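Groletti's glove station gets a new routine, and a steadier signal

November has been a good month for the smallest machine at Groletti. The glove station, a round table up on the top corridor where hand movements are recorded for the company's Draderico arm, has a proper setup and care routine at last, and the people who use it could hardly be happier about it!

The station records what a person's hand does while it folds, wipes or picks things up, and the arm downstairs learns from those recordings. When the glove is well adjusted the data is lovely. When it drifts, even a little, the arm reaches for a spot just beside the thing it wants, and a whole afternoon goes to finding out why.

Cletus Bellamy, who took over the station in the fall, wrote the new routine after going through a backlog of 581 recordings. He found that most of the bad ones went wrong in the first minute.

"People were putting the glove on and going straight to work," Bellamy says. "The fingers hadn't been zeroed, the cube had been knocked a hair to one side, and off they went. You could see it in the traces right away once you knew where to look."

So now there is a warm-up. It takes 4 minutes and starts with the cable, checked along its whole length for kinks and for any pull at the wrist. Then the marker cube on the back of the hand gets a gentle wiggle. If it moves at all, the mount is tightened and the position is measured again. After that come the finger poses: hand flat, hand spread, loose fist, and each fingertip touched to the thumb, with the software taking a reading at every stop.

Only then does the operator run a test pick, lifting one light object over a towel and setting it back down. The recording is compared with a reference made the day the station was commissioned, and if the two disagree, it's back to the finger poses.

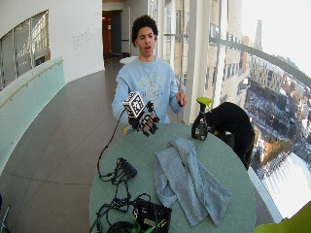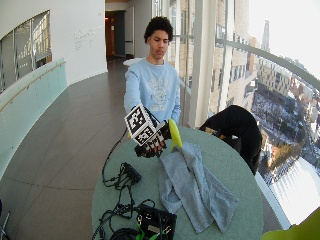

The other half of the routine is plain housekeeping, and it has made a surprisingly big difference. Connectors are unplugged by the body and never by the wire. The marker cube is wiped with a dry cloth, as a smudge across one of the squares can be enough to lose tracking for a moment. The glove itself is retired from daily use after 400 sessions and goes back to the bench, where Bellamy replaces the finger wiring and puts it through the full calibration again (he has done two so far and says the second went much faster).

He has also put together a small repair kit in a Forketti toolbox, with spare leads, a wrist strap and a set of tiny screws for the cube mount. It lives at the station, which saves a long walk to the workshop every time something comes loose.

The results have come quickly. The team has logged 22 sessions in a row without a dropped finger reading, the best run the station has ever had. A second station, for the Sorensen building, is next, and Bellamy is already cutting the cables for it.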